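TIVEN: A golden wedding was marked at Nikzad Hall on Sunday, October 2, 2022, by a couple who have lived in Tiven for 42 years. The pair, who have asked for their names to be left out of the paper, were married in Sivier and moved here when he took a job at the Zimmont seed works.

Family came from Sivier and the coast for a lunch of roast lamb, followed by fruit cake made by the bride's sister. The couple's three daughters each gave a short reading. 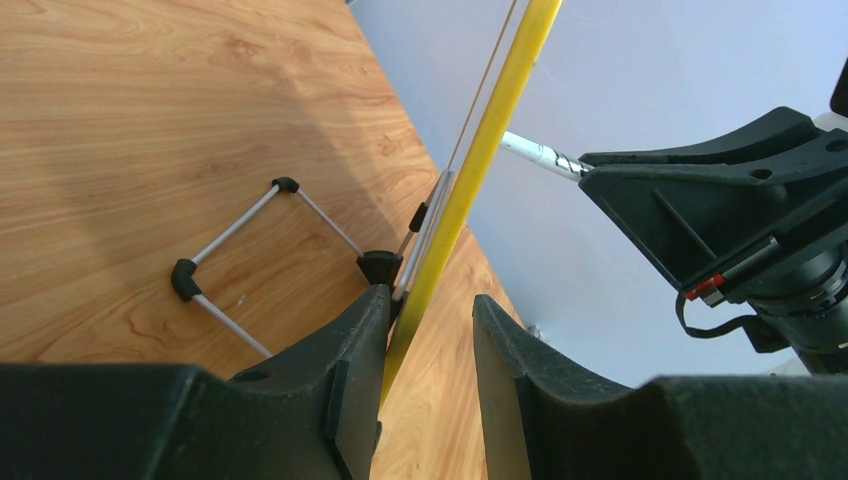 The couple set up home in Mill Row, in a cottage dating from 1810, and brought up their children there. He retired from Zimmont in 2000 and took up joinery in the back bedroom. She still sings with the chapel choir. Guests at the lunch talked about his liking for timber with a strong figure, the sort of swirling brown grain seen in the tabletop above, and several have pieces of his at home.

The couple asked for no presents. A collection at the door went to the Tiven lunch club, which meets in the hall on Thursdays. They will spend a week in Sivier later this month.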